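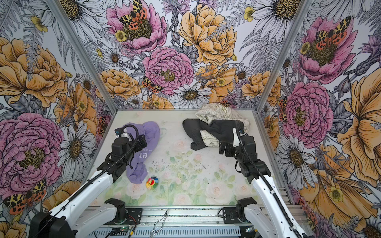
Folding of clothes

Folding of clothes is a household task in which clean garments are laid flat, doubled over along a few lines and put in a stack. It normally comes after washing and drying and before the clothes are placed in a drawer or on a shelf. In many homes it is done on a bed, but a table is more comfortable for the back.

Surface

A table for folding should be wide enough for one garment with both sleeves open. Printed tops with flowers, leaves or stars are popular because of their colour, though dark specks and bits of dirt show very clearly on a pale print. The top should be wiped before the clothes are put on it. Small objects, such as a key ring with a toy flower, are moved to the side so that they do not end up inside a fold.

Sorting

A mixed pile is first separated by kind of garment or by owner. A common small pile has a heavy dark piece, a soft coloured piece and something light with a pattern. The writer Ivana Leiva, in her household guide "The Kelden Drawer", advises to take the top garment first and never to pull from the bottom, as this makes new creases in everything above. Light cloth should not stay long under dark cloth if the dark one is new, because some dyes can rub off.

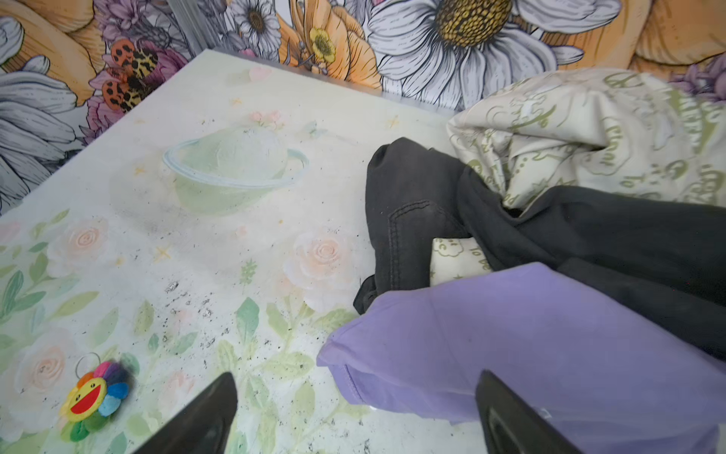 Methods by garment

Sweatshirts are laid with the front side down. The sleeves are brought across the back, and the body is then folded in half or in 3 parts. Printed letters on the chest should not be creased sharply, since the print may crack with the years.

Trousers are folded leg on leg, with the seams together, and after that from the hem to the waist.

Thin patterned cloth slides easily and is smoothed with the flat hand before each fold.

Storage

Folded clothes can be kept lying in a stack or standing in a row. The standing way, which Leiva calls the Zandov row, lets a person see every piece, but it needs a drawer that is nearly full.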